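4.2 How families in Plaltberg decide what to keep

We came to the question of keeping by way of the question of moving. When we first knocked on doors in Plaltberg, in April, we had meant to ask people only about their last change of address, and we carried a short form with room for the date, the number of rooms and the reason for leaving. What people wanted to talk about, over a good deal of coffee, was the boxes. They told us which ones had been opened right away, which had waited until winter, and which had gone from one cellar to the next without anyone cutting the tape. By the end of the first month we had rewritten the form, and we are still grateful to the neighbors on Flerik Street who put up with both versions of it.

The household lists we gathered that way name 3,039 items in all. Of these, 1,308 were described by their owners as things they did not use but would not part with, a group we call "resting" items, following the phrase of one of the older women we met. Small packaged goods turn up in this group far more often than we had guessed (Figure 3). People keep the packet a thing came in, and quite often they keep the thing inside it as well, still waiting for the right day. Mazurek has argued in his earlier work on rented homes that such items are a kind of savings, and many of our talks bear him out, though we would add that the savings are seldom spent.

Age mattered less than we expected. Families who had lived at the same address for more than 30 years kept about as many resting items as those who had moved twice in ten, and the younger couples in the Stelidura apartments kept a great many indeed, mostly in the hallway closet. What did matter was whether there was someone in the home who remembered where each thing had come from. Where that person had died or moved away, the lists grew shorter, and the talk about them grew shorter too. Śliwiński, who sat in on most of the visits to the Başaran side of town, noticed this before the rest of us did and wrote it in the margin of his notebook with two lines under it.

Figure 3. Small packaged goods of the kind often kept at home. 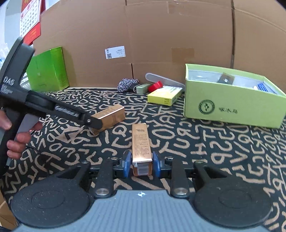

We turn next to the matter of who gets to throw things out, a right that was shared far less evenly than the keeping, and one that several couples preferred to discuss with us separately.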